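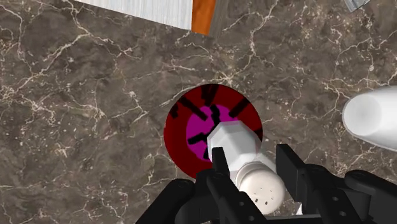 Adebayo Okeke wrote to say I'm wasting everybody's time with these notes, and that a robot open day is like a home show, so you should eat the free sandwiches, watch the arm pick something up, clap and go home. Fair enough. If that's the day you want, you can stop reading.

The rest is for people who have been sent to one by a boss, a school board or their own curiosity and are expected to come back with an opinion. I've been to more than I'd like. The most recent was at Sarnier's place in Budine on February 22, 2025, and I'll use it as the running case, as it was neither the worst nor the best. They make software called Moka that's meant to let a robot arm do kitchen and counter jobs. A good part of what they had to show was in simulation, up on a big screen: a brown marble counter, a black gripper, a white shaker, and a red disk with a magenta centre. A real arm was in the next room.

How to watch a robot demonstration and come home with something useful

Before you go

Read the invitation twice and write down what it claims. Use the exact words. Sarnier's said Moka "handles everyday tabletop tasks." Fine, which ones? You want the sentence on paper before you arrive, so that you can hold it up against whatever you're shown. Demonstrations have a way of shrinking the claim while you're looking at them, and by the end of the morning you'll remember the smaller claim as the one you came for.

Ask ahead of time whether you'll be seeing live runs, recordings or simulation. All of them are fine to show. I only object when they're blended. I sent this question to Divya Salian at Sarnier and got a straight answer the same afternoon, which I'll put down to her credit.

Take a notebook with lines already ruled in it. Mine had columns for the task, what they said would happen, what did happen, who touched what, and the time taken. A phone is all right for timing but poor for notes, and you'll end up filming things you never watch again.

Step one: find out what the first position was

Most pick-and-place demos are won or lost before anything moves. If the object starts in the same spot every time, at the same angle, an arm can be told where to go and it'll look very clever. So ask where the object starts and who decides that.

On the simulated counter the answer was that the starting spots are drawn at random inside a set area. I asked how big an area. Selim Dursun drew it with his finger on the desk, and it was a bit bigger than a dinner plate. I wrote that down. A dinner plate isn't a counter. He didn't pretend it was, but he hadn't brought it up either.

Then ask about the clutter. Our counter had a white panel with an orange edge up toward one corner and a white cylinder lying off to the right. Are those things there to make it harder, or are they scenery? Do they move from run to run? Could the arm knock them over, and would that count against it? I was told the extra objects do move, and that bumping one doesn't fail the run as long as the shaker ends up where it should. I wouldn't hire a waiter on those terms.

Step two: get the rule for success before the run begins

This is the step people skip and it's the one I'd keep if I could only keep one. Ask what counts as done, and get the answer while the arm is still parked.

For the shaker job, these are the questions I had written down. Does it have to be standing up? Does it have to be inside the red, or inside the magenta, or just touching? Does the gripper have to let go? How long does it have to stay put once it's released?

The rule turned out to be that the middle of the shaker had to be within 4 centimetres of the middle of the disk, with the gripper open. Nothing about being upright. So you could lay the thing flat on its side and pass. I asked if that had ever happened and there was a bit of looking at shoes. Selim said yes, sometimes, and that a stricter rule was planned for May.

I don't think anyone was hiding it. The rule was in their own documents. But a visitor who sees the word SUCCESS come up in green is going to assume it means what they'd mean by it, and that's on the people who put up the green word.

Step three: watch the hand, not the object

Your eye goes to the thing being carried. Train yourself off it. Look at the fingers and how they meet the object. A shaker with a flat-sided cap and a round body can be gripped in a few places, and they aren't equally good. Flat sides give the fingers something to sit against. A round body can roll. If the fingers land around the join between cap and body, ask whether that's planned or luck.

Look at the angle too. If the thing is tilted in the grip while it's over the target, something has to straighten it before it's put down. Does the wrist turn? Does it get nudged upright against the surface? Or does it just get dropped and hoped for? You can't tell from one still moment, so you have to stay with it until the fingers open. People were drifting off to the coffee as soon as the shaker was over the disk. The carrying is the easy part!

In simulation there's one more thing to ask, and it's about friction. Who chose the number for how slippery the shaker is against the fingers? If it's set high, nearly any pinch will hold. I asked for it to be turned down and, to be fair, Selim did it without fuss. The next few runs were uglier. I'd rather have seen those first.

Step four: ask for runs in a row, picked by you

Never accept "here's a typical one." Ask for a block of runs back to back with no resets by hand, and ask for them to start now. I asked for 40 in simulation. That sounds like a lot, but they can be sped up, and you can stand there with a pencil making ticks like a birdwatcher.

You'll be offered the big total instead. Sarnier had a poster with 1,114 runs on it and a pleasing percentage next to that. I have no reason to think it's false. I do have questions, and these are the ones to ask of any poster:

Was that all one version of the software, or did they keep changing it as they went?
Were any runs thrown out, and who decided?
Was it the same rule for success all the way through?
Is it simulated runs, real runs, or the two stirred together?

The answers here were: several versions, a few thrown out for "setup errors," the same rule, all simulated. The poster said none of that. I suggested adding a line at the bottom and was told it was a design decision. Make of that what you like.

Step five: go and see the real one, and ask what's different

If there's a real arm, see it on the same job or the closest thing they've got. The real table in Budine was plain grey laminate. I asked why the simulated one was veined marble and was told a busy surface is harder for the vision side. That's a sensible answer, and I believe it, but then why is the real table the easy one?

They ran the real arm on 4 tries while I watched. I'm not going to give you a score from so few, because it would be silly to. I'll say that a person's hand went onto the table between every one of them to put the shaker back, and that the hand was very tidy about it. This is what the "who touched what" column is for. Mine had an entry on each line.

Ask if you can place the object yourself. Put it somewhere reasonable, by the way. There's no prize for laying it on its side under the edge of a tray and crowing when the robot can't cope. Put it where you'd leave it at home after lunch. They let me, and the arm waited a good while before moving, and then it did move. I noted both.

Step six: ask what it can't do

Ask it just like that and then be quiet. The good groups have a list ready and seem relieved to be asked. The bad ones tell you about the roadmap. Kyriaki Koutsoukos, who I shared a bench with at the end, put it to the Sarnier people better than I did: what would make you switch it off in front of a customer? She got a proper answer, about shiny lids and anything with liquid in it, and it was the most useful minute of the visit.

If you hear "we're working on that" more than once, write down what "that" was each time. It makes a handy list for the next visit.

Writing it up

Do it the same day. Put the claim from the invitation at the top, copied out exactly. Under it put what you saw, with simulated and real kept apart, and the rule for success spelled out in plain words. Leave out how you felt about it until the last paragraph, and keep that paragraph short.

My own last paragraph for Moka said that it moves a shaker to a spot on a simulated counter fairly well by its makers' own rule, that the rule is too soft, and that I'd want to see the upright version before spending any of the department's money. Oğuzhan Yazıcı read the draft and thought I should have led with the fact that they answered every question put to them. He's right that they did. I moved it up to the second line.

If you're going to the same place later in the year, ask about the new rule, and please ask if the poster has been changed.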